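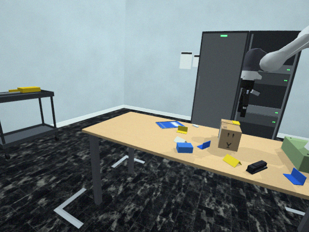
Page last changed: October, 9:40 p.m.

Arm practice moves into the simulator at the Nelmont workshop

If you've stopped by the Nelmont shared workshop lately and wondered why three of us were huddled over a laptop with the real arm switched off, I have news! We finally have a simulated version of our sorting bench up and running, and I've been losing my evenings to it.

The project is called Adulura (Aroha Gilchrist picked the name and won't say where she got it). The idea is a desk-tidying arm: you leave a mess of office stuff on a table, and it picks things up and puts them where they belong. So the simulated table gets a mess too. Right now that means a cardboard box, a stapler, a solid blue block and a bunch of folded cards in yellow, blue and off-white, with the arm hanging over them from the right.

The cards are my favorite part and also my biggest headache. A box is easy, you come straight down and squeeze. A folded card has one panel up and one panel flat, or it sits there like a little tent, and the gripper has to decide which bit to go for. My first try at a grasp planner went for the flat panel every single time and shoved the card across the table like it was dealing blackjack. Maxine Ruddock rewrote that piece last week, and now it looks for the raised panel first. We ran 1523 practice picks overnight on her old desktop and the card results are much better, though the stapler still gets dropped more than I'd like – I think our friction numbers are off.

Aroha did the room. I told her we only needed a table and she gave us walls, baseboard, a marbled black floor with tape marks on it and an equipment rack with tiny green lights. It does help, though. The vision code used to be trained on a plain gray background, and it fell apart the moment we pointed it at a real room with stuff in it.

Next job is the real bench. We've cleared 17 feet of wall on the Cuevas Street side of the building, and the arm gets bolted down as soon as the new mounting plate arrives from the machine shop over in Planddale. They've pushed the date back two times already, so I'm not promising anything. Until then we're changing the lighting and shuffling the objects between runs, and Maxine wants to add crumpled paper, which I am dreading.

We're at it most evenings from 5 p.m. on, back left as you come in. If you've got odd little office things you'd like to see an arm struggle with, bring them along and we'll measure them up for the simulator. Binder clips especially, please!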